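Tesard Introduces Vunel Magnesium Glycinate in Powder Form

Tesard, a maker of vitamin and mineral supplements, has announced the release of Vunel, an unflavored magnesium glycinate powder for adults. The product joins the company's existing line of capsules and will reach stores in December.

Each jar of Vunel holds 82 servings. The powder contains no added sugar, colors or sweeteners and may be stirred into water, juice or a warm drink. A measuring scoop is packed inside the lid.

"Many of our customers told us that they have trouble swallowing large capsules," said Lambros Mavromatis, director of product development at Tesard. "We spent two years on a powder that mixes easily and does not leave a chalky taste."

Vunel is blended and packed by Fesico, which has produced the company's mineral line for five years. Every batch is tested for purity and heavy metals before shipment - results will be posted on the Tesard website by lot number.

The product will be carried first by Kalogeropoulos, a pharmacy chain, with a first shipment of 2,000 jars. Settimio Sanna, head of sales, said that orders from independent health food stores will be accepted once that shipment is complete.

Customers are advised to speak with a physician before starting any new supplement.

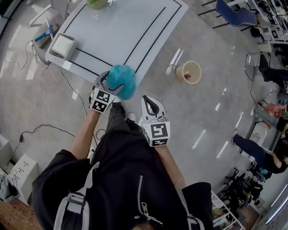

A fluffy turquoise-blue object held in a white-fingered gripper.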